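Culislow Shared Workshop
Desktop Rebuild Cell: Progress Report to the Mastari Small Grants Fund
Prepared by Rosalie Reisinger, project lead
Period covered: October through January

Dear all,

When you gave us the grant last fall, I promised a report at the halfway mark, and I'm very happy to be writing this one because there is so much to tell! The cell is standing, the arm moves where we ask it to, and we have started on the part of the job I was most looking forward to, which is putting parts into a real computer.

A quick reminder of what we said we would do. The workshop takes in old office desktops, and a lot of them are good machines that need a drive, some memory or a processor before they can go out again. We asked for 4000 dollars to build an automated bench that could handle the refitting of one common tower model from start to finish, with a person standing by. The plan had five stages: table and mounting, gripper, parts holder, drive installation, then memory and processor.

Stages one through three are finished. The table was the slowest (the first set of legs let the whole thing sway whenever the arm swung around fast, and we went back and braced it in November). The gripper went through more versions than I care to list. Our early fingers were printed and flexed too much, so we moved to stiffer plates and have stayed with those. The parts holder we drew and printed ourselves here, and the drawings are already on the shelf for anyone at the workshop who wants to change them.

Stage four is where we are now.
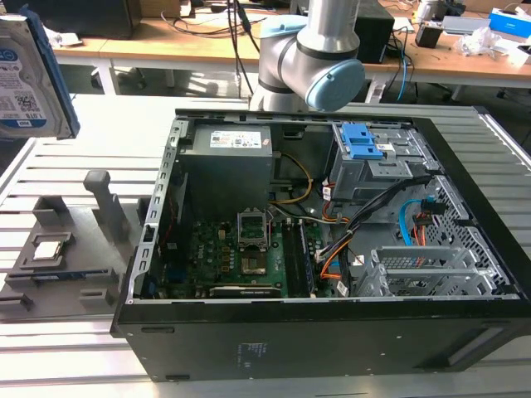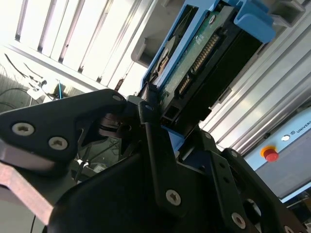
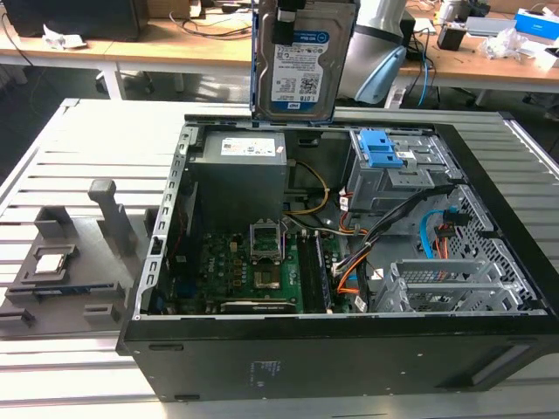 Teaching the drive installation has taken up most of January, and I've enjoyed nearly every hour of it. We do it in short sessions in the evening, usually 40 minutes, and we write down what each attempt did and where it stopped. The hard part is the approach. A bare drive is just a brick, but these go in with their blue plastic carrier on, and the carrier has to meet the cage straight or it catches. We spent a good while deciding where the fingers should take hold, and I wanted the grip on the carrier, with the connector end of the drive left clear. You can see from the gripper's own camera that the blue strip is pinched between the fingers and the gold contacts are out in the open, so we can check them before the drive goes anywhere near the case. That one view has saved us a lot of walking around the table with a flashlight.

What works today: picking the drive up from a known spot, carrying it over the case, and turning it to the angle we want. What works some of the time: the last bit of travel into the cage. When the case is set down a little crooked the arm still trusts its old position, and we have to stop and line things up by hand. Birnik, the software we use for recording positions, got a small add-on from us in December that lets us shift a whole set of positions together, and that helped more than anything else we tried. The next step is a pair of corner stops on the table so the case lands in the same place each time.

Stage five has its parts waiting. The processor and the memory module each have their own place in the holder beside the case, and the socket can be left open while we practice the drive. I expect the memory to go fairly well, as the slots are long and easy to find. The processor worries me more. It has to be set down flat and let go gently, and our present fingers are too wide for that. Mösli, the little machine shop across the yard, has offered to cut 2 narrower pairs for us at the cost of the metal, and we'd like to take them up on it.

On money: the table, the gripper parts and the printing material came in under what we set aside. The cables and the bracing came in over. Taken together we are inside the budget, and the full list of receipts is attached as a separate sheet. I would like your permission to move what is left in the printing line over to the narrow fingers. It isn't a large sum, but it was given for something else and I'd rather ask first.

On people: the evening sessions have drawn more company than I planned for. Members who came in to use the saw have stayed to watch, and a couple of them now run sessions without me. We've written a one-page start and stop sheet, kept next to the controls, and everyone who works at the cell reads it and practices with the emergency stop before they touch anything else.

Planned for the next period:

Corner stops fitted and the drive positions recorded again.
Narrow fingers made and tested on a scrap processor.
First memory installation.
An open evening for your members, if you'd like one. We are free most evenings after 6 and would love to have you.

With many thanks from all of us at Culislow,
Rosalie Reisinger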